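Week 4: Breeder documents

A passport is only as good as the papers behind it. Birth certificates, baptism records and old ID cards are called breeder documents, and most of them carry no photo and no chip.

Read the Cuypers case before class. The applicant used 2 birth certificates from Tarby, both on genuine paper, and the clerk checked neither against the register. The fee was 300. A register search would have added 2 days.
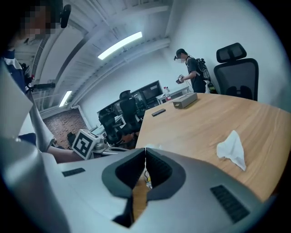

Note the order of the failures. The clerk compared the photo with the applicant and found a match, but a match only ties a face to a form. It says nothing about the name.

For the exercise, write up to 500 words on where you would put the register check. Send it to Roel Maes by noon.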